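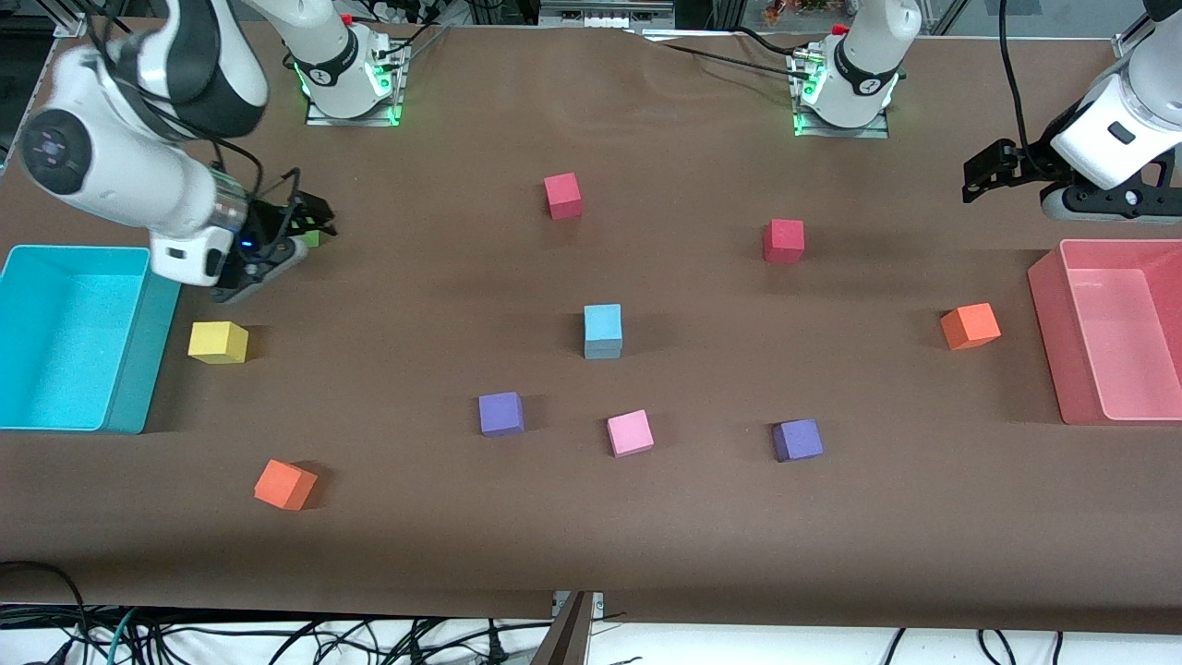
Green cube over the brown cloth.

September 2026, Friday
Canvas reproofing, hydrostatic head

Continuing with the Prudotstead cotton duck coated with Peltent. Question for today is whether the second coat adds anything at the seams or only in the field of the panel.

Cut six coupons from the coated roll, all from the same side of the center fold, and left them on the rack overnight in the conditioning cabinet. Selvage discarded. Mererid Lewis had marked the warp direction in pencil on the uncoated face, and the marks survived the cure, so orientation is not in doubt this time.

Test head is the Landeg. Zeroed against the open column before starting and again at the end; no drift worth writing down. Clamp ring gasket has taken a set on the side nearest the drain. It still seals if the ring is tightened in a cross pattern, but there was a weep at the edge on the first coupon and I reran it after drying and reseating. The first reading is struck from the sheet. The rerun stands, with a note.

End point as before: third drop through the fabric, ignoring anything within a finger's width of the clamp.

Plain field, single coat: mean 116 cm.
Plain field, second coat: mean 253 cm.

The single-coat figure is lower than I expected from the January roll. Amirul thinks the duck is less tightly woven than the old stock. Thread count not checked. The pick glass is in the other building and should come back with the next van.

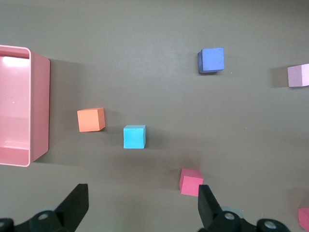
Foam cubes and the pink bin.

Seams are a different story. Flat-felled seam, polyester-cotton core thread, needle holes sealed only by whatever coating got into them. On the single coat every drop came from the stitch line, none from the field. On the second coat the drops still came from the stitch line, later and more slowly, and always from the row sewn last. That row goes through four layers at the overlap and the holes stay open there. Looked at one under the stereo microscope with light from below: clear pinhole beside the thread, coating drawn back from it in a ring. Looks like poor wetting, possibly finish on the thread.

Aslı Uçar suggested washing the thread in warm water with a little detergent before sewing, to strip the lubricant. Worth trying, though the machine will not like dry thread. A heavier needle would make this worse and should not be used.

Taped seam with Grurkmont tape, ironed on through release paper: no drops at the stitch line up to the limit of the column. Tape lifts at the end where it was cut square. Round the corners on the next set. Peel strength not measured; the jaws are too wide for the narrow tape.

Handle of the double-coated cloth is noticeably stiffer, and it holds a crease. Folded one offcut and pressed it under the steel block over lunch. Faint white line along the fold, no cracking visible at low power. Needs a proper flex test before anyone recommends two coats for something that gets packed and unpacked.

Bath notes. Solids settle quickly in the Peltent once the can is open. Stirred before each pass. Skin on the surface by midafternoon, lifted off and thrown out, remainder strained through nylon mesh. Can resealed with film under the lid.

To do:
Replace clamp gasket. Ynyr has sheet stock.
Thread count on both rolls.
Washed thread against unwashed, single coat, same operator on the machine.
Flex test, then repeat the head on the creased area.
Ask Mererid Bellis whether the old cure oven log was kept. The setpoint for the January roll is missing from my sheet.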